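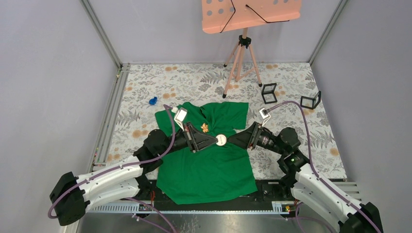 Floral cloth and dark green garment on the table.

Ganness Home Interiors Feature
Progress report to Herklow, Friday, September 20, 2019
Prepared by Maxine Sutcliffe

The room-by-room series is on schedule. We published 13 house tours in August, and the Reuter house was the most read. Two owners have withdrawn, so the kitchen section will run shorter than planned.

The "get the look" pages now list 584 items. Of these, 200 still need a lower-priced match. Paint and lighting are finished. Rugs are behind, as two suppliers have not sent prices.

Curketari will lay out the printed guide. The first run is 1000 copies. We need your approval of the cover by the end of the month.

Spending is within the grant. The next payment is due when the bedroom section goes live.

Search this site Enter keyword Go

Contact us | © 2019 Ganness | Back to top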